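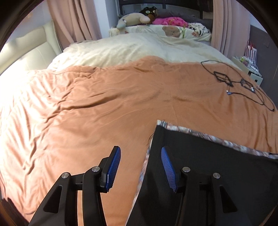 Photo: Loan Lưu

Search this site Enter keywords Go

Wanted: people who sleep badly and don't believe in blankets

Every spring another company tells us that the right bedding will fix our sleep. Heavier, cooler, softer, made from something that used to be a plant. I have written about consumer claims for Trostumley long enough to own a drawer full of these promises, and I can't say I have slept any better for it. So we are going to try a few of them out, and we need participants.

The claim we are starting with is the one you hear most: that changing what lies on top of you at night changes how fast you fall asleep. Maybe it does. The studies I have been sent by sellers tend to be small, short and paid for by the seller. Ours will be a little larger and longer, and nobody selling bedding is paying for it. It still won't be perfect. People know when they have a new blanket, and people who know they have a new blanket tend to say nice things about it.

What you would do

You sleep at home, in your own bed, for 22 nights. For part of that time you use your usual covers, and for the rest you use a set we mail to you. Each morning you fill in a paper diary before you look at your phone. Cosmin Crăciun, who is running the numbers, wants bedtime, wake time, how often you remember waking, and what you had to drink after dinner. He does not want to hear how you feel about the color.

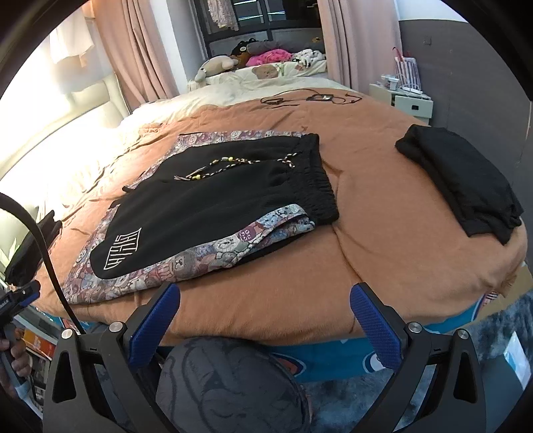 We are not using sleep trackers. I know some of you love yours. Two trackers on the same arm gave me two different nights, and I am not going to build a study on that. If you wear one anyway, please keep the results to yourself until your diary is in.

Who can apply

Adults who take a long time to fall asleep on most nights and who can stay at one address through the whole test. We have room for 89 people. You can share a bed, but only one person per household can take part. Please don't apply if you are being treated for a sleep disorder, work nights, or have a baby in the house. Also please don't apply if you work for a mattress or bedding company. Someone always does.

What you get

A flat payment of $507, sent once your last diary page reaches us. If you stop early you are paid for the nights you finished. You may keep the covers, though I wouldn't sign up for that reason.

What you don't get is medical advice, or a promise that you will sleep better. We will publish what we find, including if we find nothing, and your name won't be in it.

How to apply

Write to Ngọc Khúc, Trostumley Reader Tests, Box 822, Baran. Tell us in a few lines how you sleep now and what you have already tried. Letters that begin with the words "life-changing" go to the bottom of the pile. Applications close at the end of April, and everyone who writes will get an answer, yes or no.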